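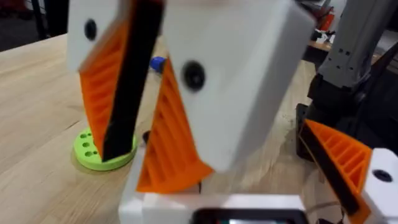

Ribbed fingertip comparison, two-arm bench

Posted 03/09/2020 by Manon Chan
Filed under: Grippers / Bench Notes / Open Data

What's in the set

We recorded 247 episodes of two small arms working on the same patch of table, and I'm so happy to finally get them out the door. The point was to compare fingertips. Both arms wear orange ribbed tips on white finger blocks, and we swapped between two versions of the tip, which the files call Huvier and Cilus. Huvier has the coarser ribs. Cilus is a little softer and was Dennis Kettle's idea — he printed the first pair overnight and had them on an arm before I got in.

Every episode has a wrist view and a fixed view of the table. Joint positions and gripper opening are logged alongside, 24 columns in all, and the column names are in joints.txt.

The tasks

There are 4: pick, place, handoff, and hold-and-turn. The handoff is my favorite by a mile! Both grippers come in over the middle of the table, and you get to watch two sets of ribs try to agree on one part. The lime-green disc with the ring of holes is our standard part for pick and place. It lies flat and it's thin, so a tip that comes in too high just skates over it.

What we liked

Cilus is lovely on the disc edge. It gives a bit, then bites. Huvier was better on bricks, where the coarse ribs catch a corner and stay put (we didn't expect much from it and now I'd happily leave a pair on for bricks all day). Handoffs were closer than either of us guessed. Dennis still says Cilus wins, I say look at the late episodes first.

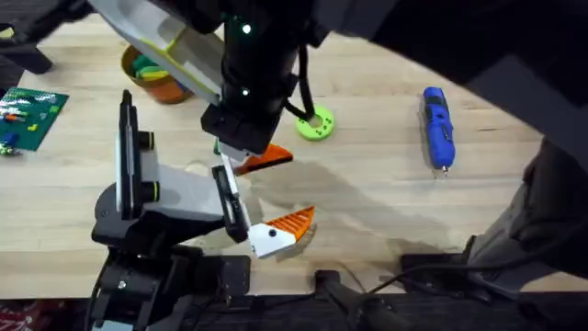 Known issues

- 59 episodes have a short gap in the wrist view. They're marked "gap" in episodes.csv. Joint logs are fine.
- Shadows from the arms fall right across the work area in the fixed view. If you train on color, check those first.
- Gripper opening is in raw motor units. Conversion is in the Mthembu controller notes, same folder.
- The tips were not re-zeroed between hold-and-turn runs before October — treat the early opening values as relative.

Layout

episodes.csv, joints.txt, wrist/, table/, tips/ (print files for both versions)

Contact: Manon Chan or Dennis Kettle, Fadholm bench group | © Fadholm | Back to top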